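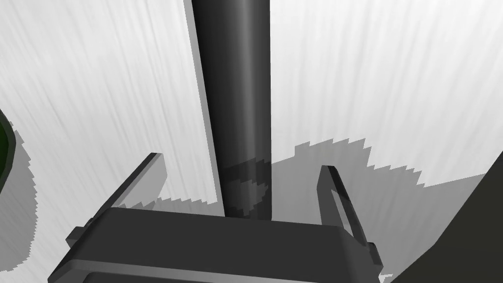
La tige, la pince et nous : l'été du groupe Clotance

Le club > Lettre d'information > Août > Vie des projets

Quand on a relancé le groupe Clotance au début des vacances, on pensait passer trois semaines tranquilles à remettre de l'ordre dans les fichiers avant la rentrée. Raté, et tant mieux ! Le groupe travaille maintenant presque tous les soirs sur la tâche de la tige, celle qui ouvre le parcours de la coupe Rosales, et l'ambiance dans la salle du fond est celle d'une veille de concours.

Pour celles et ceux qui ont rejoint le club au printemps, un petit rappel. La coupe Rosales se joue en deux temps. D'abord une manche en simulation, où chaque équipe dépose son programme et le laisse tourner sur des départs tirés au hasard. Ensuite une manche sur table, avec le vrai bras, pour les équipes retenues. L'an dernier on s'était arrêtés à la première manche, à quelques places de la qualification, avec un programme qui marchait très bien tant que l'objet se trouvait exactement là où on l'attendait. Cette année le règlement déplace tout à chaque essai. On a donc tout repris.

L'approche, encore l'approche

La tâche tient en une ligne : amener la pince ouverte autour d'une tige verticale, fermer, soulever, reposer dans la zone. Sur le papier, un après-midi de travail. Dans le simulateur, l'instant où la tige sombre se dresse entre les deux doigts encore écartés nous a occupés bien plus longtemps que tout le reste réuni.

Le souci venait de l'angle. Notre premier programme visait le centre de la tige et fonçait dessus en ligne droite, avec le poignet dans la position où il se trouvait. De temps en temps, un doigt arrivait avant l'autre, touchait la tige, la poussait, et la pince se refermait sur du vide ou sur un bord. Dineo Xaba a proposé de couper le mouvement en deux : on se place d'abord à distance, poignet déjà orienté, puis on avance lentement sans plus rien tourner. C'est plus long, mais quel changement ! Le mouvement est devenu lisible, et quand ça échoue on comprend enfin pourquoi.

Aksel Juhl a ensuite ajouté un petit contrôle avant la fermeture. Le programme compare l'écart entre la tige et chacun des doigts, et si la différence est trop grande, il recule un peu et recommence. Il y a eu de longues discussions sur le seuil à choisir. Trop sévère, le bras hésite indéfiniment devant la tige, comme quelqu'un qui cherche ses clés. Trop souple, on retombe dans les défauts du début. Le réglage actuel est noté dans le carnet du groupe, avec la date et les initiales, et merci de ne pas le changer sans l'écrire (on se comprend).

Une caméra au poignet, et des ombres

Autre grand chantier : ce que le robot voit. L'équipe a choisi de travailler avec une vue proche de la pince, où la paume et les doigts occupent tout le bas de l'image et où le plan de travail blanc remplit presque tout le fond. L'avantage est évident au moment de saisir, on voit enfin les doigts et la tige ensemble. L'inconvénient, c'est que la pince est gris foncé, que la tige l'est aussi, et que les ombres s'en mêlent.

Halina Bednarek s'est attaquée à cette question avec une patience que tout le monde lui envie. Les ombres du rendu ont des bords en dents de scie, et notre détection de contours les adorait. Elle trouvait des arêtes partout, dont une longue bande grise le long de la tige qu'elle prenait volontiers pour la tige elle-même. Résultat, un centre décalé vers la gauche et une pince qui visait à côté. Halina a essayé de lisser l'image, puis de changer l'éclairage de la scène, puis les deux. Lisser aide un peu. Changer l'éclairage aide beaucoup, mais le règlement fixe l'éclairage de la manche officielle et on ne peut pas compter dessus.

La solution retenue pour le moment est plus simple que prévu : on apprend au programme à séparer les teintes franchement sombres des gris moyens, et on ne garde les contours que du côté sombre. Ce n'est pas parfait, le flanc gauche de la tige est plus clair que le reste et il arrive qu'on en perde un morceau. Halina prépare une version qui tient compte aussi de la largeur attendue. On en reparle dans la prochaine lettre.

Des essais, des essais, des essais

Au départ, on lançait les essais à la main, un par un, en regardant l'écran et en criant « oui ! » ou « non ! » selon les cas. Sympathique, mais on n'apprenait pas grand-chose. Mieczysław Zalewska a écrit un script qui enchaîne les départs, enregistre les positions et range les échecs dans un dossier à part, avec l'image prise juste avant la fermeture. La première série complète comptait 120 départs. Elle a tourné pendant le goûter, et on l'a dépouillée tous ensemble sur le grand écran, ce qui a été l'un des meilleurs moments de l'été.

Depuis, le script tourne la nuit sur la machine du local. L'objectif fixé pour la fin du mois était de 2 000 essais enregistrés, pour avoir de quoi comparer les versions entre elles ; on en est à 3 124, et il a fallu faire de la place sur le disque. Les vieux enregistrements du projet Fitance ont été archivés, pas supprimés, que l'équipe concernée se rassure.

Ce que les séries de nuit nous ont montré :

- les échecs se regroupent quand un autre objet se trouve tout près de la tige, parce que le programme corrige sa trajectoire trop tard ;
- une vitesse d'approche plus basse améliore nettement les choses, jusqu'à un certain point, après quoi on perd seulement du temps ;
- la pince ouverte en grand n'est pas toujours le meilleur choix, et une ouverture réduite passe mieux dans les coins encombrés ;
- il faut absolument remettre le générateur de hasard à la même valeur quand on compare deux versions. On a perdu une soirée entière sur ce point, autant que ça serve à d'autres.

Le deuxième résultat a lancé un vrai débat. Au concours, le temps compte dans la note, et une partie du groupe voudrait accélérer l'approche quitte à rater un peu plus souvent. L'autre partie (dont l'autrice de ces lignes fait partie, je l'avoue) préfère une prise sûre et un bras calme. Les deux versions vont être gardées jusqu'aux essais communs, et on tranchera sur les chiffres.

Et le vrai bras, alors ?

La question revient à chaque réunion ! Le bras du club est rangé dans l'armoire de l'atelier, il va bien, et il attend son nouveau câble. Le passage du simulateur à la table est prévu après la première manche. On sait déjà que tout ne se transposera pas. Les frottements seront différents, la lumière aussi, et une tige qu'on pousse par erreur ne reviendra pas toute seule à sa place en appuyant sur une touche. Mais travailler d'abord en simulation nous a permis de rater énormément, très vite et sans rien casser, et c'est une chance formidable pour les plus jeunes du groupe, qui ont pu essayer leurs propres idées dès la première semaine.

D'ailleurs, un mot sur eux. Plusieurs n'avaient jamais écrit une ligne de code en juin. Ils savent maintenant lire un repère, retrouver une inversion de signe dans une rotation et expliquer à leurs parents pourquoi un poignet qui tourne au mauvais moment gâche tout. L'un d'eux a proposé de dessiner chaque trajectoire sur une feuille avant de la coder, et toute l'équipe s'y est mise. Le mur du fond est couvert de feuilles.

Soirée ouverte

Le groupe présentera son travail le 19 août, dans la grande salle de Metside, à partir de 18 h 30. Au programme : la tâche de la tige en direct dans le simulateur, une comparaison des deux vitesses d'approche, et un poste libre où chacun pourra piloter la pince au clavier (c'est plus difficile qu'on ne croit, et très amusant). Les familles sont les bienvenues, les curieux aussi. Apportez de quoi grignoter si vous le pouvez, on s'occupe des boissons.

Pour la suite, il reste 8 places dans le groupe à la rentrée. Aucun niveau n'est demandé, il faut seulement pouvoir venir régulièrement. On cherche en particulier quelqu'un que l'affichage des résultats intéresse : nos graphiques sont exacts mais franchement vilains, et ils mériteraient mieux. Les inscriptions se font sur place pendant la soirée ou par message au secrétariat du club.

Un grand merci à Dineo, Aksel, Halina et Mieczysław pour leurs soirées, et à toutes celles et ceux qui ont relu le code, prêté une rallonge ou simplement posé la bonne question au bon moment.

Hedvig Lindqvist, pour le groupe Clotance

À lire aussi
Fitance : le petit chariot suiveur fait peau neuve
Coupe Rosales : ce qui change dans le règlement
Atelier soudure, les créneaux de la rentrée
Prêt de matériel : pensez à remplir la fiche
Retour sur la journée portes ouvertes de Metside

Contact : secrétariat du club, salle du fond, Metside | © Club de robotique de Metside, tous droits réservés | Retour en haut de page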